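This site uses cookies to remember your region and quote basket. Accept | Manage settings

Products > Storage > Under-desk and side cabinets > Sumow 2

Sumow 2 two-drawer steel cabinet

The Sumow 2 is a freestanding side cabinet for offices, workshops and site rooms. It is supplied fully assembled by Garkow and ships on a half pallet. The body is folded and spot-welded steel with a powder-coat finish. Standard color is gray; other colors are made to order and add 11 working days to the lead time.

Height is 686 mm, which clears the underside of most fixed-height desks. The drawers run on full-extension ball-bearing slides. Each slide has a hold-in detent, so a closed drawer stays closed when the cabinet is moved. An interlock that limits the cabinet to one open drawer at a time is fitted as standard.
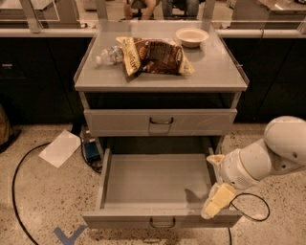 Order code for the standard version is GK-1339. The code covers the body, both drawers, the slides and four leveling feet. Dividers, hanging-file rails and the plinth base are ordered separately. The top is flat with a low raised lip along the sides and back, and small items such as a water bottle can be laid on it. Both drawers use the same curved metal pull handle. The lower drawer has tall side walls and a smooth interior, and it accepts the optional file rails without drilling.

Installation

Place the cabinet on a hard, level floor. Open the lower drawer to reach the front feet and adjust them with a 13 mm wrench. The rear feet are set from outside. On carpet, use the plinth base. If the drawers drift open after leveling, raise the front feet by one turn and check again.

Care

Wipe with a damp cloth and mild detergent. Do not use abrasive pads or solvent cleaners on the powder coat. Slides are greased at the factory. In dusty rooms, clean the tracks once a year and apply a light film of white lithium grease.

Availability

Stock is held at the Gerkanside warehouse. Orders for the Manríquez range of matching shelves can be combined on the same pallet. Replacement handles and slides are sold in pairs.

Page last updated: March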